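3.2 Match records and attendance

The records of the Zerden football club cover 14 seasons and list 546 matches, including friendly games. Each entry gives the opponent, the ground and the final score. Line-ups were written down less often, and for eight of the seasons only the names of the captain and the coach survive. Where the Zerden and Meno minute books disagree on a score, the figure printed in the league handbook has been used.
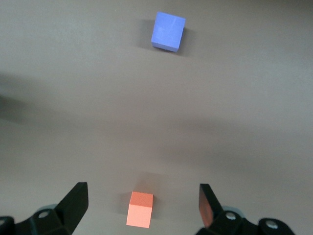 Figure 2. Two foam cubes on a plain tabletop, one of them blue.

Attendance was recorded at home matches only. The highest gate, 2,762, was for the cup tie against Kütt, played in February on the old ground — the new stand had not yet opened. Gate figures for league matches leave out season-ticket holders, who entered by a separate turnstile, and they should not be compared directly with those kept at Wumorik, where all spectators were counted together. The treatment of abandoned matches, which appear in the books under several headings, is set out in Section 3.3.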